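4. Sealing your Randley draught strip

By now the strip should be cut and lying along the bottom of the window, and you'll be wanting to get it fixed before the kettle boils. Do take your time over this part — it makes all the difference in January.

1. Wipe the sill with a damp cloth and leave it to dry for 60 minutes.

2. Lay the strip flat on a table, felt side down, and let it relax out of its curl.
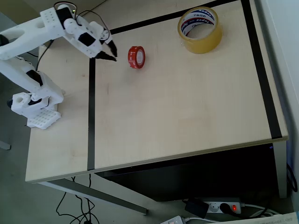 3. Peel back the first 100 mm of backing paper and press that end into the left-hand corner of the window.

4. Work along to the right, peeling a little at a time and smoothing with your thumb as you go.

Note: windows wider than 600 mm need a second strip, butted up snugly against the first.

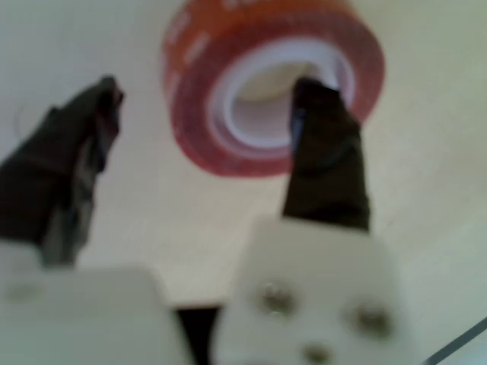

2 min read

5. Hold the ends down overnight with a short piece of tape, and peel it off gently in the morning.

Caution: please don't use a hairdryer to hurry the glue along. The felt will shrink, and you'll be back to step 1 with a new strip.

If a corner lifts later on, press it down firmly and tape it for another night. Spare strips are listed in section 7.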